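2/15/26

Spent most of the day on the equipment plan and got less of it settled than I wanted. The draft has to cover the second bench at Dridcombe through August, and the number at the bottom still moves every time I open the file.

Arm first. Gallagher came back with a revised quote. The arm price is unchanged, but the controller is now a separate line, and so is the mounting plate. I asked whether the plate matches our hole pattern and got a data sheet for a different plate. Sent the question again with the pitch and thread written out. If theirs doesn't match, we drill an adapter ourselves, and I would sooner put the shop hours in the plan now than find them in July.

Gotulach is cheaper on the arm and more expensive on everything that bolts to it. Their service contract is annual and starts on the ship date, which costs us the weeks the crate sits waiting for an electrician. Asked if they would start it at commissioning. No answer yet.

Tooling was the part I expected to be quick. The plain rod tip does what we need for pushing work. It has no moving parts, no air line and no wiring, and a spare costs 142 including the collar clamp. I put down two spares. A gripper is a different order of money, and once we have one we also need fingers, a cable run along the arm and a second power supply in the cabinet. Moved the gripper to the optional page. If the pushing runs on the first bench keep going the way they have, the second bench can open with a rod too and get its gripper out of next year's money.
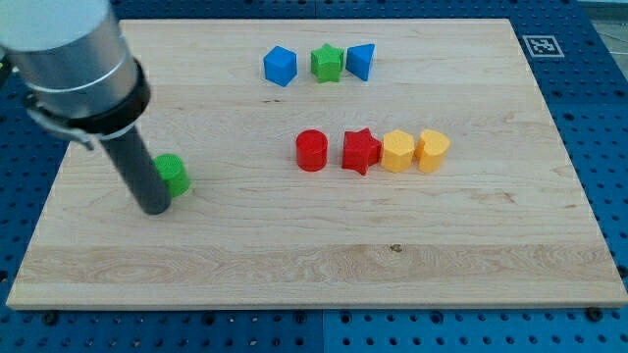
Consumables next. Cultport sells blocks by the mixed case, and a case is 100 pieces with no control over which shapes come in it. We need matched sets, same shapes and same colors on both benches, otherwise results from one can't be put beside results from the other. They will pick to order for a handling fee. Took the fee. Sorting cases by hand would eat more than that in the first afternoon, and we would end up with a drawer of leftovers.

Also added boards. I had left them out of the first draft entirely because we already own one, which is a poor reason when the plan is for two benches. I want all of them cut from the same stock and finished the same way, plus one kept in the cupboard untouched as a reference. Friction is the thing we have the least control over, and a worn surface will show up in the push distances well before it shows to the eye. Need to ask the supplier whether they can hold the finish constant across an order placed in two parts.

Printed markers: pennies, but they need a flat backing and a spot in the plan so someone remembers to order it. Put them under calibration with the dial indicator.

The table is the awkward one. A full perforated top is 692 before freight, and freight to Dridcombe is quoted by pallet, so one top costs nearly as much to move as two. Thought about ordering both now and storing one. Storage is free but it ties up money I would like to have for the controller. Left it at one, with a note.

Lead times as they stand tonight: arm 9 weeks from either vendor, table around the same, blocks in stock. Electrical is the one that could hurt. The existing circuit by the back wall is already carrying the first controller and the camera PC, and I don't want to hang a second controller on it. A new drop needs a site visit before anyone will give a price, so for now that line is a guess and I have marked it as a guess.

Contingency is set at a tenth. I tried it lower and the total looked nicer – then I reread last year's plan, where we spent the whole contingency on cable, brackets and one emergency stop button that had to be replaced with a different type. Put it back.

To do tomorrow: chase the plate question, get the Gotulach start date in writing, call about the site visit. Check whether the spare rod comes with the set screws or if those are another line.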